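Jeltetcombe Food Share
Fri 29 July
An update for member households and partner growers on the summer distribution, in several posts. Please read to the end before contacting the office. 1/9

Jeltetcombe Food Share
Registration for the late-summer share closes at noon on Monday. At present 247 households are enrolled. Those who joined in February remain on the list and do not need to apply again. 2/9

Jeltetcombe Food Share
The Kalen pickup point will move from the church hall to the former school on Bedstead Road. Hours are unchanged. Parking is limited to 20 spaces, and members who live nearby are asked to walk where they can. 3/9

Jeltetcombe Food Share
Early potatoes and onions are in good supply. Beans are behind schedule after the dry spell, and some shares will carry extra cabbage instead – members with allergies or dietary needs should update their record by phone. 4/9

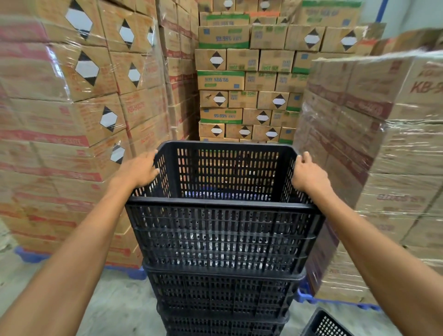
Jeltetcombe Food Share
Nygård Farm has confirmed that it will supply plums and early apples through the end of the season. The first plums are expected in the second week of the share. Quantities will depend on the weather. 5/9

Jeltetcombe Food Share
The price of a full share stays the same. The price of a half share rises slightly to cover fuel. Members who would find this difficult may ask for the reduced rate, and all requests are handled in confidence by Hedvig Haugen. 6/9

Jeltetcombe Food Share
Last season, 642 shares went uncollected. Please tell us by 5 p.m. the day before if you cannot come. A neighbor may collect for you – they will need your member number and your last name. 7/9

Jeltetcombe Food Share
Growers who wish to supply the fall share should write to Sándor Medve with a list of crops and likely harvest dates. We currently buy from 64 growers and have room for more root vegetables and winter greens. 8/9

Jeltetcombe Food Share
The office is closed Monday afternoon for stocktaking. Messages left during that time will be answered the next morning. 9/9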